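Robot Skills from Human Hands
Course notes, Unit 6: Showing the Task
Instructor: Uwe Kuhlmann
Revised October 16, 2020

Bring these notes to the lab. The first half covers what we went through in class, and the second half is what you'll need at the bench.

Where we left off

Last unit we drove the arm from a desk with two joysticks and a screen. Most of you got the block into the tray, and most of you also found out how strange it feels to push on something you can't feel. I love that session, because after it everyone looks at their own fingers differently. You've been doing up jackets since kindergarten, and then you spend a whole afternoon trying to get a robot to hold a tab the right way up!

This unit is about the other ways of showing a robot what to do, and how to pick between them.

Three ways to show a task

Guiding the arm directly. You put the arm in a loose mode, take hold of it near the wrist and move it through the job. The joints record where they went. It's quick to learn and you feel the contact, at least partly. The trouble is that you're dragging the weight of the whole arm with you, so small wrist turns come out stiff, and your own body is often standing in front of the camera.

Remote control. You hold or wear a controller and the arm follows. What gets recorded is what the arm can do, with no guessing about reach or joint limits. It's slower, though, and tasks that depend on touch suffer badly unless the controller pushes back on your hand. The Candel station in our lab does push back a little. Try it with the force turned off and then on. The difference is wonderful.

Hand-held gripper. You carry a gripper with the same kind of fingers the robot has, with a camera mounted on it, and you do the job yourself. No arm in the room at all. You move at close to your normal speed, you can work on any table in any building, and you feel the tug of the thing you're holding through the tool. What you give up is certainty that the arm can follow. A person can twist an elbow out of the way in a fashion our Grusitz arm never will.

Keep the matching problem in mind for all three. The more the demonstration looks like what the robot will see and do later, the less the learning step has to make up for. A hand-held tool with its camera close to the fingers does very well on the seeing part, and you have to be careful about the doing part.

The zipper task

Zippers are my favorite teaching task and I'm not going to hide it. They're cheap, they're everywhere, and they contain nearly everything that is hard about handling soft things. The tab is small. The track bends. The cloth moves when you pull it, so the path you planned a moment ago is already a bit wrong.

Look at how the tool takes hold before you think about pulling.
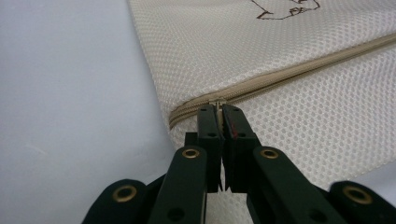
Figure 6.1. Gripping the pull tab on a mesh pouch. The tab stands upright between the fingertips, and the track bends around the corner close by.

A few things to take from the figure. The pads have the tab at their tips, which leaves the view along the zipper fairly open. If you grip deeper, the pads cover the very piece of track you are trying to follow. Notice also how close the colors are: a beige zipper on off-white mesh, all of it on a pale surface. People pick out the teeth without trying. A model trained on a handful of clips may well latch onto something else, such as a shadow along the fold, and we'll look at how to check for that in Unit 7.

Then there's the corner. On a straight stretch you can get away with pulling in one fixed direction. At a rounded corner the pull has to turn with the track, and so does the wrist. Beginners tend to keep pulling straight and let the cloth bunch up until the slider sticks. Slow down before the bend, turn the tool, and only then carry on. Those little wrist turns are exactly what we want in the recording!

What counts as a good demonstration

Start with the fingers open and the tab in view. Close on it once, cleanly. If you miss, open fully and try again; don't nibble at it. Pull at a steady pace, slower than you would at home. At the end, hold still for a moment, open the fingers and back away so the finished zipper can be seen.

Keep your other hand honest. It's very tempting to pinch the cloth with your free hand when the slider sticks. If the robot will have one arm, your demonstration gets one arm. If the plan calls for two, use the second tool and record both.

Missed grips are worth keeping if you recovered from them. A clip where the tab slips out and you go back for it teaches the robot what to do after a slip, and a set with only perfect runs never does. Label these "recovered." Clips where you gave up go in a separate folder.

Change the setup between clips. Turn the pouch, slide it, leave the zipper half open, flip it over. I once had a student hand in 36 beautiful recordings, all with the pouch at the same angle. The robot learned that angle perfectly and nothing else.

How many clips?

Everyone asks, and it depends on how much the task varies. For the Brunet drawer, a single straight pull, 12 good clips got us a working policy last term. The zipper set stands at over 410 and corners are still the weak spot. I find that very exciting, and I hope some of you will choose it for your project.

At the bench

Work in pairs, one on the tool and one on the log. Swap halfway through.
Check the lens for fingerprints.
Open and close the fingers a few times at the start of each session so the width reading can be set.
Record one slow clip and watch it together before doing any more.
Write down the starting position of the zipper for every clip.
Upload to the Brarnetell folder under your pair number before you leave.

To think about before next time

Pick a task you did this morning with one hand. Which of the three methods would you use to show it, and what would the recording miss? Half a page is plenty, and sketches are welcome.

Then do the same task with a pair of kitchen tongs. Write down the first thing that went wrong and what you did about it. We'll begin Unit 7 with your lists.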